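Grasp planning on soft things: what the new release does and doesn't do
16 June 2019
By the newsletter desk

Fundura 2 came out with a long list of claims, the loudest being that its planner now "handles deformable clutter." We have heard that before, most recently in January, when the same words were attached to a patch that mostly changed the color of the depth viewer. So we skipped the demo reel and looked at the planner on a tabletop with a blanket over much of it.

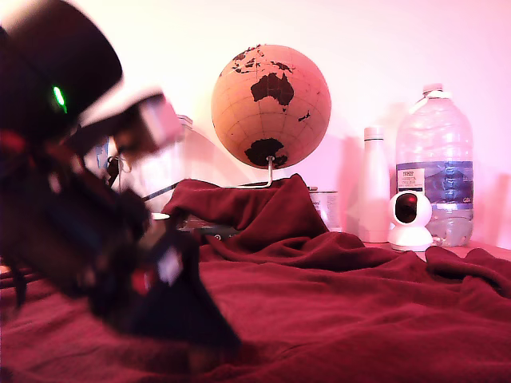
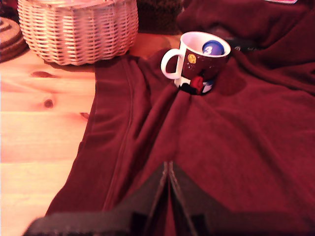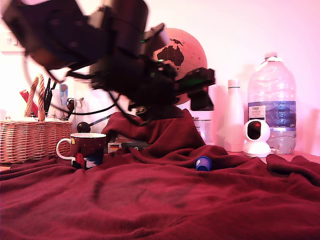 Benedicta Quansah wrote back that we are too hard on it, and that the old planner treated every fold as a solid wall and gave up. She would take a slow plan over no plan at all.

Fair enough, but slow is doing a lot of work there. The default budget is 2000 samples per grasp, and one log we were sent shows 1798 of them thrown out by the collision check before anything was scored. That is a planner guessing, then checking its guesses. The cloth model is still a height map with a softness value you set by hand, and there are 5 presets for it, none of them explained in the docs.

The perception side looks better. Segmentation now runs through Gudura, and masks are carried over between views -- if your camera calibration is good. If it isn't, you get two objects where there was one, and no warning.

Our advice is to leave Astinari in place for anything that matters and try the new planner on a branch. Keep the raw logs. The release notes promise a proper cloth model in the next version, with no date given.

Last updated 16:40
Contact the newsletter desk | Copyright Fuentealba | Back to top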